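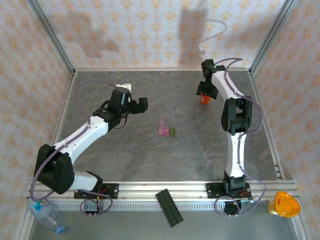
Orange-peach damask on all three walls, gray marble-pattern tabletop.

Clernville Fix-It Exchange > Walls and Wallpaper

Repapering a small three-walled enclosure: corners behind aluminum posts, and which finish?

posted by slotnut_bench

I need to redo the wallpaper in a tabletop enclosure. It has a back wall, a left wall and a right wall, with an aluminum extrusion post standing in each back corner. The current paper is a pale damask with a repeating orange-peach motif. I want to keep the pattern or something close to it, and I have one unopened roll of the same Savchuk paper, nonwoven, 18 inches wide.

The panels behind the paper are melamine-faced board. They can be unbolted, but then I have to square everything up again, which I would like to avoid. The back panel is 40 inches wide.

Three things I can't settle:

The motif does not have to match perfectly at the corners because the posts interrupt it, but the rows should be at the same height on all three walls. Do I start in the middle of the back wall or in a corner?

Does paste hold on melamine, or do I need a primer? The store brand here is Wurura, in the ready-mixed tub.

Shadows fall on the back wall when the light is on. Would a matte paper make them softer than a satin one?

The gray marble-pattern top stays as it is. I only need to keep paste off it.

pastetable

Start in the middle of the back wall, but work out the widths first. At 40 inches with an 18-inch paper you need three strips. If you center one strip you get 18 in the middle and 11 on each side, which is good. If you put a seam on the centerline you get two full strips and a 2-inch sliver at each end. Slivers that narrow lift, so center the strip.

For row height, draw a level line on the back panel and carry it onto both side panels before you paste anything. Check it against the tabletop only if you know the top is level. Choose one part of the motif that is easy to find, such as the tip of a leaf or the bottom of a medallion, and put it on the line for every strip. Cut each strip 2 inches long at both ends and trim after it is up.

You will lose more paper than you expect to the repeat. Measure the repeat on your roll and round each strip length up to the next full repeat before deciding whether one roll is enough.

On the posts: if there is a gap behind them, run the paper into it and stop. If the post is tight to the panel, trim to the post with a fresh blade and a 6-inch taping knife as a guide. Don't wrap paper onto the aluminum. It will let go.

Melamine needs to be scuffed and primed. Wipe with a degreaser, sand lightly, wipe off the dust, then use a bonding primer and leave it overnight. I have used the Wurura tub over primer and had no trouble. Over bare melamine I would not trust any paste.

Take the old paper off first. Nonwoven usually pulls off dry in one piece. Start at a bottom corner and pull upward, close to the wall.

two_coats_min

Agree with most of the above. I would still unbolt the side panels. Trimming into an inside corner with a post in front of it took me longer than squaring up four bolts. Mark the bolt positions with a pencil on the extrusion and they go back close enough.

On the finish: matte will not soften a shadow. The edge of a shadow depends on the size of the lamp and how far away it is. What matte removes is the hot spot, the shiny patch you see on satin paper when a light hits it at an angle. To soften the shadows, use a bigger diffuser or a second light from the other side. A second light also gives you a second, fainter shadow, so the diffuser is the better fix. Pale paper shows any shadow clearly.

Sanding: 100 grit is fine on melamine. I would stay away from 60, it leaves scratches that show through thin paper.

To protect the top, use plastic sheeting taped along the foot of the walls with low-tack tape. Wipe up drips while they are wet.

gonditz_shopper

I just used peel and stick from Gonditz. Took one afternoon in August, no paste. One corner came up a bit and I pushed it back.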